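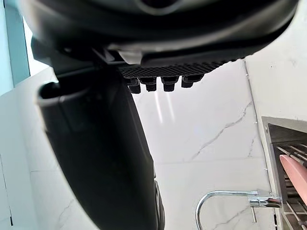
Iona Lindsay has been reading price charts for a living since before most of her subscribers could legally open an account, and she would like it known that she has been wrong a great deal. "I keep a list," she says. "It's in a spreadsheet. It has tabs."

Her newsletter, Clumow, goes out every Sunday evening to people who trade the smaller coins, the ones that get a paragraph at the bottom of other people's market reports. Lately her inbox has been all about Stodik, a token that spent the spring going sideways with great determination. It touched 24 cents in February, dropped to 10, and has been shuffling around between the two ever since.

"Everyone wants me to draw a triangle on it," Lindsay says. "I can draw a triangle on it. I could draw a giraffe on it. The volume is so thin that one guy in a bad mood can change the shape before lunch."

We're talking in the kitchen she uses as an office, with two monitors on the counter and the toaster pushed back to make room. One screen shows the four-hour chart. The other shows a recipe for lentils, which she checks more often.

She doesn't dislike Stodik. She owned it for a while, sold too early, bought back too late, and describes the whole business as "tuition." What bothers her is how people talk about support levels as if somebody had poured concrete under them. "Ten cents is support until it's nine cents. Then everyone says the real support was eight. I've done that. I did it in print, under my own name, three weeks in a row."

So what does she look at, if the lines are so unreliable? Mostly the order book, she says, and who is standing in it. In February she noticed the same sell order sitting just under 24 cents for days, being topped up every time somebody nibbled at it. She wrote that the rally was probably done. It was, and she got 421 replies, the bulk of them rude.

"A few came back later to apologize. Then the next coin I was gloomy about doubled, and they took the apologies back."

That coin was Wakico. She brings it up before I can. Clumow called it "a tired chart with tired friends" the day before it went up 40-something percent, and she has since had the phrase quoted at her by strangers. Her regular sparring partner, Fergus Strachan, had it framed.

Strachan runs the trading desk at Dunbar, a small shop that makes markets in coins like these, and he joins us by phone for long enough to be unhelpful. "Iona's very good on the way down," he says. "If you want someone to tell you it's raining, she's your woman." On Stodik they're closer than either would like. He thinks the range breaks upward if Bitcoin behaves itself for a month. She thinks that's a lot of weight to put on Bitcoin's behavior.

Asked for a number, Strachan says 30 cents by fall and hangs up to take another call. Lindsay writes it down, with the time next to it. There's a tab for him too.

Her own advice is duller. If a reader has $1000 and wants to put it all into a coin on the strength of a pattern, she suggests putting in a tenth of that and watching how they sleep. She won't take money from projects to cover them, and she has stopped answering questions that start with the word "when."

Would she buy Stodik here? She goes back to the chart and scrolls left, through the whole flat spring of it.

"At 11 cents, maybe a bit. With a stop under 10, and I'd stick to it this time." She scrolls some more. "Put down that I said maybe."

The lentils needed stirring, so we left it there.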